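Hekeck opens its parts-sorting bench in Tornar

Good news if you have a drawer full of dead computers – the Hekeck repair shop in Tornar has started sorting old PC parts for reuse, and I stopped by one morning in August to see how it's going. They want 1,000 working parts back on shelves by next summer, and they're at 199 so far! 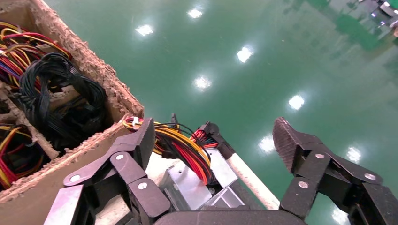 Power supplies are the big headache, I'm told, mostly thanks to all that cable. Every lead has to stay with its unit, and with yellow, red and black wires spilling off the metal casing I can see how things get tangled fast. The molded cardboard trays help a lot (coiled black wires in one compartment, the bright stuff in another), and I may steal the idea for my own garage.

Smaller pieces will go into clear divided trays, so you can find what you need without digging. Kiani, the school supply program across town, has already asked for 300 parts for its fall classes, and I hope they get every one.
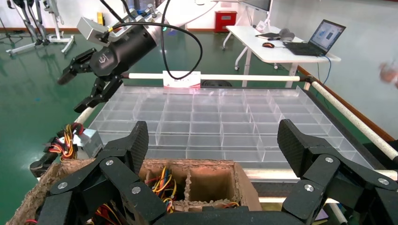 Dropping things off

Bring parts to the Zekerent entrance before 4 p.m. Please leave the cables on!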